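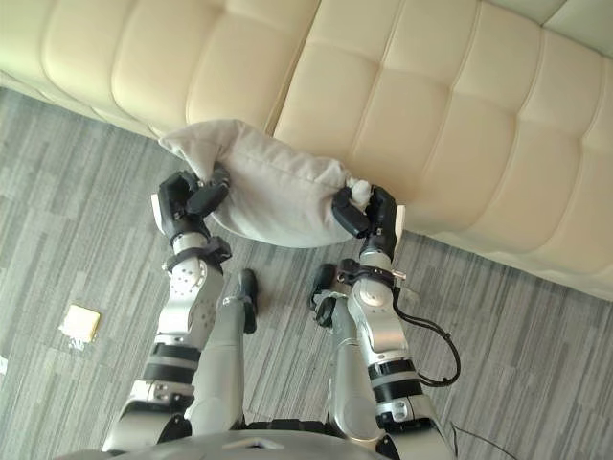

Dye transfer on a cream leather sofa - can it be cleaned without stripping the finish?

Posted May 28, 2024
3 min read

I bought a leather sofa from Saliba in April and it already has a bluish haze on two of the seat sections. I'm fairly sure it comes from new jeans. The sofa is cream and tufted, with stitched seams between the padded squares, so whatever I put on it tends to collect in the seams. The pale pillow doesn't seem to have picked up any color, only the leather. The tag says "finished leather" and nothing more. I have tried a damp cloth and a little dish soap. The cloth came away faintly blue the first time and clean after that, but the haze is still there. The store told me to buy their care kit, and I would like to know if that is worth it before I spend the money. The room gets afternoon sun, if that makes a difference. We also have carpet under it, so I can't use anything that drips.

Skarnavach

First find out if the leather really has a finish on it. Put one drop of water somewhere hidden, like the back near the floor. If it sits on top, you have a protected leather and you can clean it. If it soaks in and leaves a dark spot, stop and call a professional.

Assuming it's protected, use a cleaner made for leather and work in small areas. Put it on a soft brush or a white cloth, never straight on the sofa. Go over one padded section, wait 2 minutes, wipe it with a clean damp cloth, then dry it. For the seams I use an old toothbrush with the bristles nearly dry. You may need to do the whole thing twice. Dye that has been there a few weeks comes out slower than fresh dye, and some of it may be in the finish for good.

Don't use rubbing alcohol, nail polish remover or the white melamine sponges. All of them will take the blue off and some of the cream with it. I did this to an armrest and had to have it recolored.

When you're done, let it dry overnight and put on a protector. I redo mine every few months on the seats and skip the back. As for the store kit, read the label. If it has a cleaner and a protector in it, it's fine. If it is only conditioner, it won't do anything for dye.

Stillell

baby wipes. I've used them for years and my couch is fine

Sisow

I would not use baby wipes on a light finish. They're okay once in a while but over time mine left the seats sticky, and then they picked up more dye than before.

I agree with most of what Skarnavach wrote. I would add that the clothes are the real problem. New dark denim and black cotton pants both shed dye, and body heat and a little sweat move it onto the leather. Wash them separately in cold water before you sit down in them, and repeat until the rinse water is clear.
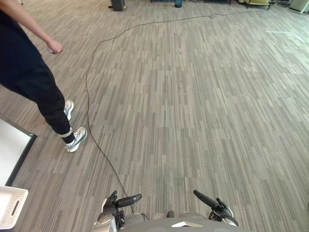
Black joggers, the kind of thing to wash before wearing on a pale sofa.

Until the jeans are washed out, put a throw over the seat you use most. Make sure the throw is a light color too. I used a navy one and ended up with a bigger stain than I started with.

On the sun, it does matter a bit. Heat softens some finishes, so clean in the morning when the leather is cool, and keep the blinds down in the afternoon if you can. For the carpet, tuck an old towel along the bottom edge of the sofa before you start. With a wrung-out cloth there shouldn't be much to catch.

If it hasn't moved after two rounds, get a quote. A leather shop near me charges by the section, and it took them around 10 days.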